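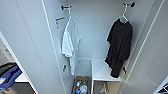 Segmenting a garment-hanging episode is the second stage of the Neludik annotation procedure and should begin only after the head and wrist recordings have been aligned. Annotators first record the initial state of the wardrobe. Each garment is entered with its color, type and hook. A white short-sleeved shirt on the left hook and a black T-shirt on the right hook are entered as two separate lines, even where the shirt and T-shirt belong to the same task. Spare hangers stored in the shelving unit are entered once, as a group.

Next, open the episode in Mugo and place boundaries at the start of the approach, at first contact with the garment or hanger, and at release. Contact is to be judged from the wrist view. If the fingers are hidden by fabric, use the gripper position trace and mark the boundary as inferred. 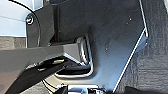
A segment may not exceed 400 time steps. Longer segments should be divided at the point of lowest arm speed, and both parts keep the same label. Failed grasps are retained and labeled as such, as the Fornham policy is trained on recoveries as well as on completed placements.

Export the finished file to Clomon and run the boundary check. Episodes with 3 or more warnings are returned to the annotator. Questions about labels should be addressed to Evelien Schouten.

Last revised Sat 18 June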